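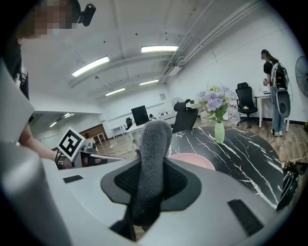

On the wrist: a dark band, or maybe a watch.

Home News Shops Food Getting Around

2 min read

Watch repairs are back on Gastau Street

If you've got a dead watch in a kitchen drawer (I have three, don't judge me), you'll be happy to hear that Kadeo has started taking in repairs again. The counter at the back of the store opened this month after being closed since spring, and when I stopped by at 4 p.m. there was already a line past the greeting cards!

Yusri Tuhumury is running it. He used to do batteries and straps at the Nasution mall across the river, and he's brought his whole bench over with him, including a lamp that looks older than I am. He told me he took in 13 watches on his first morning and that most of them needed a battery and a good cleaning. One had a dead bug under the glass. The owner asked for it back.

A new strap starts at 13 dollars. Full service on a wind-up watch is 199, which made me gulp a little, but that covers taking the whole thing apart, and he'll call you before he touches anything. Batteries are done while you wait. Anything bigger goes on the shelf for a couple of weeks, and longer if he has to order parts.

I wanted to know who still wears a watch, so I asked the people in line. Bohumila Krajčí had her father's, with a cracked crystal and no second hand, and she's been without it since she moved here. "I keep looking at my arm," she said. "My phone's in my bag, my bag's in the car, and I'm late." I felt that one. A teenager behind her had bought his at a yard sale and just wanted the strap shortened – he has wrists like pencils, his words.

The store is also putting together a display for December in the front window, with old watches lent by people in the neighborhood. They've got room for plenty more, and each one gets a little card with the owner's story if you feel like writing one. Kakia, the bakery next door, is handing out a free roll to anyone who drops off a watch for the window (the cheese one is good, get the cheese one).

Drop-offs are at the back counter, and you'll get a paper ticket. Keep the ticket! Yusri says he already has one watch with no name on it, a small gold-colored one with a brown strap. If it's yours, he'd love to hear from you.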